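Warraich助成 中間のご報告(Dumari「ひとり分のお盆」)
2018年2月27日

前回の報告を11月にお送りしてから、ずいぶん間があいてしまいました。すみません! 途中で一度短いメモだけでもと思ったのですが、書きはじめるとお皿の話が止まらなくなり、結局まとめてお送りすることにしました。長いです。お茶でも用意してからお読みください。

まず、どこまで進んだかを先に書いておきますね。申請書に書いた三つの段階のうち、「食器をそろえる」は終わりました。「並べ方を決める」は八割くらいで、いまも毎週どこかをいじっています。「貸し出す」は、試しの貸し出しがひととおり済んだところで、本番は春からです。申請のときの予定表と見比べると、並べ方のところがひと月半ほど遅れています。遅れの理由はだいたいナプキンです。あとで書きます。

食器のこと

いただいた助成のうち、いちばん大きい買い物はやはりお皿でした。Claravholmの平皿を、申請どおり60枚。最初は白にするつもりだったんです。白なら何を載せても合うし、割れても買い足しやすいし。ところが見本を取り寄せて台の上に出してみたら、灰色のお盆に白いお皿というのが、なんとも寒々しくて。寒い時期だったせいもあると思います。それで青緑のほうに変えました。値段は同じだったので予算には響いていません(変更届は前回の報告に付けました。もし届いていなければ送り直します)。

青緑にしてよかったのは、お皿の縁がどこにあるか、ひと目でわかることです。試しに使ってもらった集会所では、目の弱い方が何人か食べにいらしていて、「お皿のはじっこがよく見える」と言ってくださいました。これは白のままだったら聞けなかった感想で、かなりうれしかったです。

お椀は赤にしました。赤の小さめのボウルで、スープにも煮物にも果物にも使えます。お皿の上に重ねて置けるのが条件で、これがなかなか難しかった。底が広いとお皿のくぼみに収まらないし、狭いと運ぶあいだにつるっと動くんです。候補を何種類も借りてきて、水を入れて、廊下を歩いて、こぼして、拭いて、というのをひたすらやりました。床はとてもきれいになりました。

マグは白です。これだけは最初から白と決めていました。お茶の色が見えるのがいいんですよね。薄いとか濃いとか、もう一杯いるとか。取っ手が大きめのものを選んでいます。指が二本入るもの、というのが当初の目安だったのですが、手の大きな方に持ってもらったら二本ではぜんぜん足りなくて、途中から三本に変えました。おかげで最初に買ったひと箱は、いまうちの事務所でペン立てと来客用になっています。備品台帳には「事務所使用」と書き直してあります。

カトラリーは柄の色を二通りにしました。青緑の柄と、濃い色の柄です。同じ引き出しに入れても見分けがつくので、洗ったあと戻すのが早い。ナイフだけは別に選んでいて、柄に縞の入ったものをひとつ試しています。派手かなと思ったのですが、台の上で迷子になりにくいのでわりと気に入っています。本番のセットに入れるかどうかはまだ決めていません。ナイフを使う献立が、貸し出し先ではそんなに出ないんです。

お盆

お盆は灰色の四角いもので、ふちが立ち上がっています。ふちの高さについては、班の中で意見がまっぷたつに割れました。高いほうが安心という人と、高いと食べるときに手首が当たるという人と。私は手首派でした。実際にうどんを食べて比べた結果、真ん中くらいの高さに落ち着いたので、勝ち負けはなしです。

大きさも一回変えています。申請書に書いた寸法だと、貸し出し先の集会所の棚に横向きに入らないことがわかりまして。縦にすれば入るのですが、縦だと手前に飛び出して、通る人のひじに当たる。現地の棚を先に測っておくべきでした。次に似たようなことをする方がいたら、棚の奥行きは必ず最初に測ってください、とお伝えいただけたらと思います。

ナプキンと遅れの話

お待たせしました、ナプキンです。

布のナプキンを折って、その上にカトラリーを載せるというのがこの企画の小さな見せ場で、申請書にもそう書きました。生地は黄みがかった薄茶色。Trukusの端切れを分けてもらえることになっていて、ここまではよかったのですが、届いた生地を洗ったら思ったより縮みました。縦と横で縮み方が違うんです。四角く裁ったはずのものが、洗うたびに少しずつ細長くなっていく。三回洗ってようやく落ち着いたので、いまは先に三回洗ってから裁っています。この手順に気づくまでがひと月でした。

折り方は、最初は三角、つぎに袋状、そのつぎに細長く巻くのをやって、最後はただの四つ折りに近いものに戻りました。袋状のは見た目がすてきで、ご飯屋さんみたい! と盛り上がったのですが、食べる人が中からフォークを取り出すのに手間取ってしまって。平らに折って上に載せるだけのほうが、手に取るのがずっと楽そうでした。洗い場でも、広げる手間がひとつ減るので喜ばれています。

縫い代の始末は、まだちょっと不満があります。角が厚くなって、その上にスプーンの柄が来ると浮くんです。ミシンの糸も途中で変えたので、よく見ると色が二種類あります。お使いになる方は気にしないと思いますが、私は気になる。夏までには直します。

並べ方

さて、並べ方です。ひとり分のお盆をどう組むか。これを決めて、写真入りの紙一枚にして、どこへ貸し出しても同じように並ぶようにする、というのが今回の二段階目でした。

いまの案では、お盆の右半分にお皿を置いて、その上に赤いお椀を載せ、マグは右上の隅のあたりで取っ手を右に向けます。左側は折ったナプキンと、その上のカトラリー。右に食べもの、左に道具、と覚えてもらえば、細かいところは少々ずれても食事に困りません。

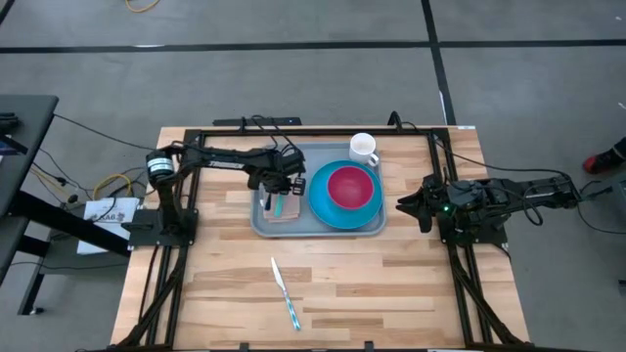

Dumari 食卓まわり班(食器・配膳)

縞の柄のナイフは、お盆の外、手前側に斜めに出ています。お盆の中に指定席を作るか、必要な日だけ別に出すかで、まだ議論が続いているところです。中に入れるとすれば左のナプキンの上なのですが、そこにはもう青緑の柄と濃い色の柄が並んでいて、三本目以降が来るとどうしても窮屈に見えます。ナプキンを幅広に折ればいいのでは、という声もあって、でもそうするとお皿のほうへはみ出す。お盆というのは本当に狭いです。紙の上で線を引いていたときには余裕たっぷりに思えたのに。

台の木目が明るいので、灰色のお盆を置くと輪郭がはっきりして、練習にはちょうどいいです。集会所のテーブルはもっと濃い茶色で、そちらだとお盆がすっと沈んで見えます。色の組み合わせは場所によって印象が変わるので、紙に載せる見本も二種類の机で作ろうかと考えています。

マグの位置は三回変わりました。最初は左上。左利きの班員がひとりいて、その人にはとても評判がよかったのですが、試食のときに右手でお茶を取ろうとした方の袖がスープに入りそうになりまして。つぎは真ん中の奥。お椀の湯気がマグの取っ手にかかって、持つと熱いような湿ったような、なんとも言えない感じになりました。それで右上です。左利きの方には取っ手を左に向けてお出しする、という一文を紙の下のほうに入れました。字が小さいので、もう少し大きくします。

お皿の上にお椀を重ねることについては、「お皿が使えないのでは」というご質問を前回いただきました。そのとおりで、ご飯やおかずを平皿に盛る日は、お椀をお皿の左奥におろします。汁ものだけの日、たとえば朝の会や、午後の軽い食事の日は重ねたままです。重ねておくと、配るときに一度で置けるのがありがたいんです。片づけのときも、お椀の中に皮や種を入れてそのままお皿ごと下げられます。紙にはふた通りの絵を載せることにしました。

試しの貸し出し

冬のあいだに、小さな集まりを中心に試しの貸し出しをしました。出した食事は全部で293食。汁ものが多めで、あとはカレーとおにぎりの会、それから果物だけの会というのが一度ありました。果物の会はみかんと柿で、赤いお椀にみかんの皮が山盛りになって、なかなか見ごたえがありました。

返ってきた感想で多かったものを、順番は適当ですが書いておきます。

お盆が軽くて運びやすい、という声がいちばん多かったです。次が色のこと。青緑と赤の取り合わせは好き嫌いが分かれるだろうと覚悟していたのに、嫌いという方は今のところいらっしゃいません(遠慮なさっているのかもしれません)。お椀が小さいという声は、主に若い方から。おかわりしてください、とお答えしています。ナプキンは「使うのがもったいない」と膝に載せずに畳んだまま返してくださる方が多くて、これは予想外でした。使ってほしいんですよ! 汚してもらって大丈夫です、とお盆を渡すときに声をかけてもらうようお願いしました。

洗いものの記録もつけてもらいました。お皿、お椀、マグ、カトラリー、お盆、ナプキンをひっくるめて、冬のあいだに洗った点数が1,837点。ひとり分につき六点か七点という勘定で、献立によって変わります。割れたものはマグがふたつ、お椀がひとつ。お皿は無事でした。お椀は私が落としました。申し訳ありません。

洗い方では、お盆のふちの内側に水が残りやすいことがわかりました。伏せて乾かしてもらっても、角にちょっと水がたまる。布巾で角だけ拭いてから重ねてください、とお願いしています。濡れたまま重ねると次に使うときお盆同士がくっついて、はがすとびっくりするような音がします。

収納のほうは、箱を二種類に分けました。お皿とお椀の箱、それからマグとカトラリーの箱です。お盆は箱に入れず、紐で束ねて運びます。ナプキンはカトラリーの箱のいちばん上に載せて、隙間の詰めものも兼ねてもらっています。最初は全部をひとつの大きな箱に入れていて、これが重くて、集会所の階段の途中で二回休憩しました。箱を分けてからは休憩なしで上がれています。箱の横には中身の名前を大きく書いたのですが、書いた面を壁に向けて置いてしまう人が続出したので、四面ぜんぶに書きました。

お金のこと

細かい表は別紙に付けますが、ざっとお話しすると、お皿、お椀、マグ、カトラリー、お盆の購入はすべて終わっていて、領収書もそろっています。予定より安く済んだのはナプキンの生地、予定より高くついたのは箱です。箱は最初に買った大きいのが使えなくなって買い直したぶんで、これはこちらの見通しが甘かったと思います。大きい箱は捨てずに、事務所で毛布入れにしています。

割れたマグとお椀の買い足しを済ませた時点で、手元に残っているのは3,181円です。このお金は、並べ方の紙の印刷と、水に濡れても平気なように挟む透明のカバーに使わせてください。申請書の費目でいうと「その他」に入るのですが、印刷は当初「広報」に入れていました。費目をまたぐことになるので、もし書類が必要でしたら様式を送っていただけますか。前に使った様式がどこかにあるはずなのですが、見つからなくて。

これから

春からの本番までにやることは、だいたい次のとおりです。

並べ方の紙を仕上げます。いまの下書きは文字が多すぎて、集会所の方に見せたら「読んでいるうちに冷めちゃう」と笑われました。絵を大きくして、文字は半分以下にします。絵は色鉛筆で描いたものを使うつもりで、お皿の青緑がなかなか出せずに苦労しています。緑を塗って水色を重ねるか、その逆か。どちらもちょっと違うんですよね。

ナイフをどうするか決めます。いまのところ、ふだんのセットには入れず、頼まれたときだけ別の袋で渡すという案が優勢です。ただ、ナイフの柄の縞模様はほかの食器とよく合うので、見た目だけで言えば入れたい。もう少し悩ませてください。

ナプキンの角を直します。縫い代を斜めに落としてから三つ折りにすれば厚みが減るらしいので、まず数枚で試します。

貸し出しの申し込みの紙も作り直します。「何人分」の欄の隣に「どんな食事か」の欄を足すだけなのですが、これがあるとお椀を重ねた絵の紙を付けるか、おろした絵の紙を付けるかをこちらで選べます。あと、机の色も聞こうかなと思っています。聞いてどうするのと班の中では言われていますが、私は知りたいです。

それから、子ども用のお盆はないのかというお問い合わせを二か所からいただいています。今回の助成の範囲ではないので、いまはお断りしていますが、次の申請のときにご相談させてもらえたらうれしいです。小さいお皿の見本だけ、Claravholmのほうに聞いてみました。同じ青緑でひとまわり小さいものがあるそうです。見本が届いたらお見せします。

見学の件ですが、いつでもどうぞ。午前中のほうが台のまわりが明るくて、お皿の色がよく見えます。お昼にかかるようでしたら、お盆ひとつ分、用意しておきます。汁の具は大根が多いです。苦手でしたら先に言ってください。

次の報告は本番の貸し出しがひと回りしたころにお送りします。別紙は収支の表と、並べ方の紙の下書き(文字が多いほうです)と、洗いものの記録の写しの三つです。記録の写しに茶色い染みがありますが、お茶です。

お問い合わせ:Dumari 食卓まわり班 | (c) 2018 Dumari | ページの先頭へ戻る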